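Subject: Re: [choir-list] Memorial concert in June, program and seats

Manikandan Ramasamy wrote:
> Dear all, is the memorial concert for our old director still in June?
> I heard the hall was changed, and my sister wants to bring her students.
> Also, will they sing the evening hymns or only the new pieces?

Dear Manikandan, dear list,

Yes, the concert is still in June, at 7:30 in the evening. The hall is changed, you heard correctly. We will sing in the Coelho Hall and not in the old chapel, where the roof repair is not finished. The Coelho has 785 seats, so your sister can bring all her students. For groups I have put aside 30 places near the left door. Please write to me how many she needs.

About the program: the first half is the evening hymns, all of them, in the order he liked. After the break comes the new cantata, which the Skisix Quartet will play with us. I was at two rehearsals and the slow part is very beautiful, but the altos still come in too early – I am an alto, so I may say this.

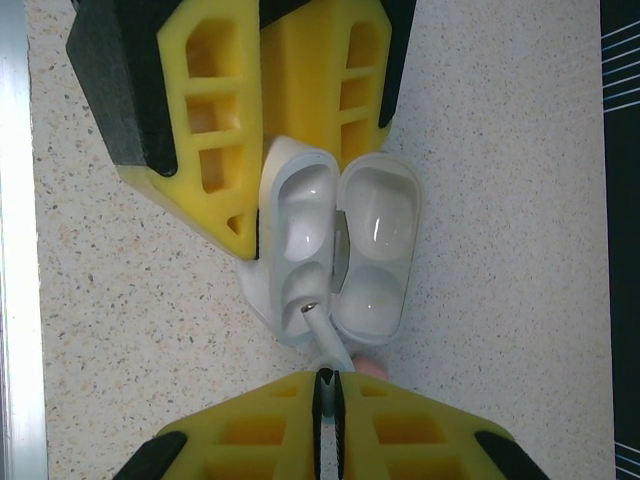 Speckled white countertop, with yellow gripper fingers above it.

The donations for the music library have reached 2,902 dollars. From this money we want to copy and bind his handwritten scores. Some pages are very weak and the pencil marks are hard to read. If anybody has letters or old programs from the years when he taught in Cleltier, please lend them to us for the display in the lobby. We will give everything back after the concert.

One more request. Singers should be at the side entrance at 6:00, in black, with the music already in the folder. The last time we lost much time with the folders.

With warm greetings to all of you,
Ilse

Comments (3)

tenor_two: Is there parking behind the hall, or only on the street?

Marisol: I have a program from his first concert in Cleltier. I will bring it to rehearsal.

G. Whitcomb: He taught me to read music when I was nine. I will be there.

Recent in this list
Plultumix Festival: call for small choirs
Lost: green folder with soprano parts
100 years of the evening hymns, a short history
Rides to the June concert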